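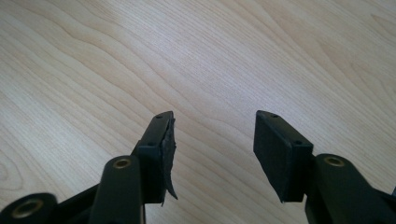

Two papers, one morning: how Grernance picks its clerks

The recruitment round for junior clerks at Grernance district council opens in May, and the notice has gone up on the council's careers page. There are 7 posts this year, spread between the rates office, the land registry desk and the records room. Last year nearly 1,000 people applied.

Tavion Kincaid sat the exam twice before he got in. He works at the rates office in Szabo now and helps run an evening study group in the library there.

"The first time I didn't read the notice properly," he says. "I revised for a general knowledge paper they had dropped. I lost a month on that."

The exam is made up of 2 papers, both taken on the same morning. Paper one covers arithmetic, tables and reading comprehension. Paper two is a letter and a summary, written by hand. Candidates need a pass in each, and a high mark in one can't make up for a fail in the other. The top 500 on paper one have their second paper marked. Everyone else gets a short letter.

Applications are made through the Nullbridge portal, which also handles the fee. The name on the form has to match the name on your identity document, middle names included. Kincaid has seen people turned away at the door over a missing initial. Certificates are uploaded as separate files and the portal logs you out if you leave it alone too long, so have them ready before you start.

The main centre is the old college at Zorketti. Buses are thin in the early morning and the doors shut at half past eight. Candidates coming from the coast usually stay the night before.

For revision, the group works mostly from past papers, timed, with the phones in a drawer. Kincaid tells new members to leave paper two alone until their arithmetic is steady. Others in the group disagree and start with the letters.

Results are posted on the careers page and outside the council offices. Interviews follow in the autumn.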